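Wire, boxes, and the wall I still haven't painted

Quick one tonight because I have to be up at 5 and I've already used up most of the evening on this. Which is sort of the story of the whole month.

So. The hardware drawer. If you've been reading since the Falport apartment you know about the hardware drawer. It moved with me. I didn't sort it before the move, I taped it shut and carried it down the stairs like that, and then I put it in the new kitchen and untaped it and pretended it was fine. It was not fine. Picture hooks in with the birthday candles. A hinge. Three kinds of string. Two tape measures, both of which lock themselves out at full length and have to be fed back in by hand.

And wire. Why do I own this much wire. Some of it is from hanging frames, some from the tomato thing on the balcony (didn't work, don't ask), some came with the house I think. Loose wire in a drawer is the worst. It springs. You pull out a screwdriver and a loop of it comes along and takes the scissors with it.

What I did was go through the food boxes. I had a stack of those clear ones with the flaps that snap down on all four sides, bought back when I was going to be a person who takes lunch to work. Lids and bottoms had drifted apart like they do. Put everything on the table, matched what I could. The ones with no partner went in the recycling, the ones that had gone orange from sauce went to the garage for paint brushes, and the decent ones got promoted to hardware.

Rule I made up on the spot – one kind of thing per box. Hooks in a box. Screws in a box, all sizes, I am not sorting screws by size, life is short. Wire gets its own because it doesn't play nice with anything.

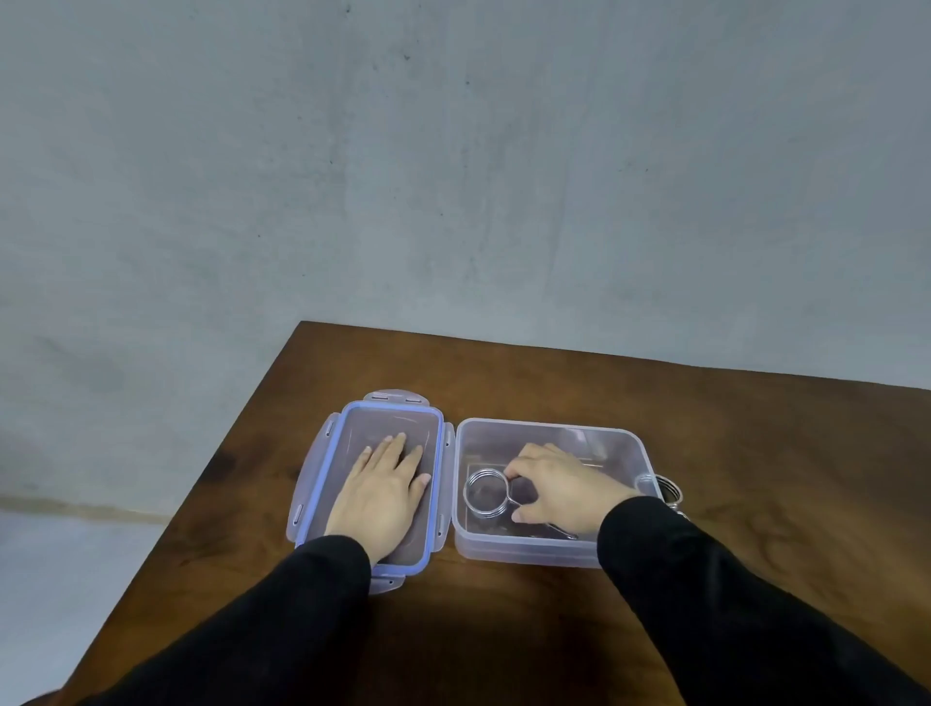 Wire wants to be wider than whatever you put it in. Figured this out on the first try when I dropped a coil in flat and it opened up and sat there higher than the rim. You have to squeeze the loops a bit, set it down inside, and keep your hand on it until it settles. Then lid on, flaps down, done. If you've got a loose end poking out, tuck it under before you close up or it'll find the gasket. I've already got one box with a nick in the seal from that. Doesn't matter for wire, would matter for soup.

I tried twist ties too. They help. I also tried masking tape round the coil and that was a mistake, it leaves goo, and then everything in there has goo.

Labels, I went back and forth. The boxes are clear so why bother, right. But from the end, stacked in the cupboard, you mostly see a smudge of something dark or something shiny. So I cut up an envelope and taped a strip on the short side of each one. WIRE. HOOKS. SCREWS ETC. The etc is doing a lot of work there. My handwritting gets worse with every box, by the last one it could say anything.

The whole lot came to 7 boxes, two stacks, bottom shelf of the cupboard by the back door. The drawer now has a flashlight, the good scissors, tape, batteries and a pen that works. I keep opening it to look at it.

Things I'd do different:

Start earlier in the day. I started after dinner and by nine I was making bad decisions, like keeping the hinge.

Wash the boxes the night before. I washed them right then and had to dry them with a dish towel, corners and all, and the groove in the lid where the rubber sits holds water forever. Metal and water, no thanks. Pull the rubber out if yours comes out, mine does on some and on others it's stuck for good.

Buy nothing. I nearly ordered one of those little drawer cabinets for screws, had it in the cart and everything. Glad I didn't. Maybe in July if the boxes annoy me by then.

Oh and someone asked in the comments what I use on the table, it's nothing fancy, wipe it with a damp cloth and then a dry one. It scratches if you drag metal across it so I don't drag metal across it. Mostly.

Next up is the shelf over the washer, which has its own problems, mainly that I can't reach the back of it. And the walls. I know. The paint is bought, it's been sitting in the hall since we got the keys, and every time I walk past it I go and tidy a drawer instead.

If anyone has a good way to store extension cords please tell me, I have them all in one bag and it's is a knot with plugs on. Okay, bed.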